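Two days in Fadlow

We had two nights in Fadlow in November, and I'm writing down what we did before I forget the order of it. It is a small town on a river, with old walls on three sides and a population of 4,000. Most people come for the day, see the market square and go home again. I'd stay at least one night, as the coaches leave at five and the streets are much quieter afterwards.

We came by train. The station is outside the walls and it is a 20 minute walk in, all of it flat. There is a bus, but it doesn't wait if the train is late, and ours was.

The Menico gate

The road from the station brings you in through the Menico gate, the oldest of the four. You can climb it. The stairs are narrow and there is a rope to hold instead of a rail. From the top you can see the river, the roofs and the long green strip where the moat used to be. It costs 5 euros and you pay at the bottom, cash only. I had read that the gate was shut on Mondays, but the sign said Thursday, so check before you go.
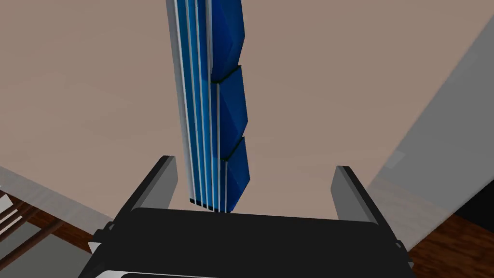
Arif Hettiarachchi wrote to me after my last post to say the gate is better in the morning, when the sun is behind you and the river side is lit up. He also said the ticket covers the small museum across the road if you ask for it. We didn't ask, so we paid twice. The museum has a model of the town before the fire and a room of guild silver, and half an hour is enough for it.

Dramola Street and the almshouses

Dramola Street runs from the gate down to the water. The top half is shops selling chocolate and tea towels. Keep going past the church and it turns into ordinary houses, with a bakery on the left that does a good cheese roll. The almshouses are behind a green door just after the bakery. It looks private but you are allowed in until dusk.

There are 11 cottages around a lawn, built for the widows of river pilots. People still live in them, so keep your voice down and don't look in at the windows. The pump in the middle still works. The chapel at the far end is usually locked, but a woman was doing the flowers when we went by and let us have a look. The ceiling is painted dark blue with gold stars, a bit patchy over the door where the damp has got in.
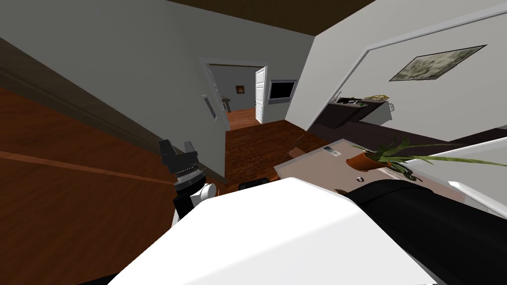
The river path

On the second day we walked the river path to the old lock and back. It was muddy after the second bridge and I was glad of my boots. You pass the Gunawardena boatyard, which was closed for the winter, and then it is fields until the lock. There is a bench there and nothing else, so take something to drink.

The lock is more than 500 years old according to the board beside it, although the gates are modern. We saw a heron and one man fishing. Going back we took the lane on the other bank - it is longer but dry, and it brings you out by the fish market. 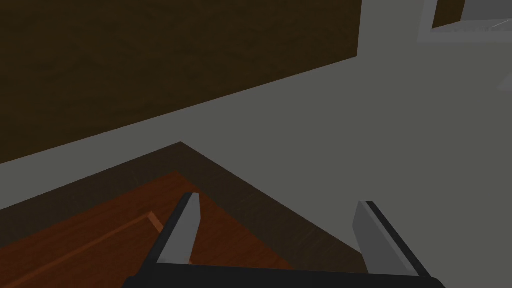
The fish market is only open in the mornings, so by the time we got there they were hosing down the stones. We had soup in the café on the corner and caught the ten past three train. If I went again I would do the river first and leave the gate for the second morning. Afroza Jayawardena has told me there is a carillon concert on summer evenings, so we may try it in June.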